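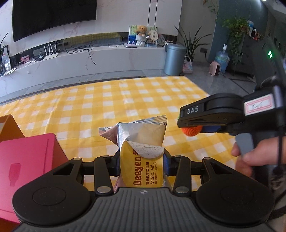 Wipes packet in one gripper, crocheted ball-like item in the other.

I help with the after-school robotics club at Pitthorpe, and we spend a lot of sessions picking up ordinary house stuff with hand-held grippers. A few things I've learned, mostly from Zoi Tzanetos, who runs the Komora team (and is much tidier than me!).

Put a cloth on the table. Checkered is great - the kids use the squares to line things up, and small parts don't skate off onto the floor tiles.

Soft packets are harder than boxes. Squeeze the sides slowly and stop as soon as it holds. If it folds in the middle, let go and start lower down.

Press the label flap on your wipes flat when you're done for the day, or you'll have a packet of dried-out wipes by August. I've thrown away more than I'd like.

Crocheted things are lovely for beginners, they squash and they don't break. Check for loose yarn near the pivots though.

Wipe the jaw pads with a barely damp cloth - I do it after each group - and hang the cables up in big loops before you put the lid on the tub.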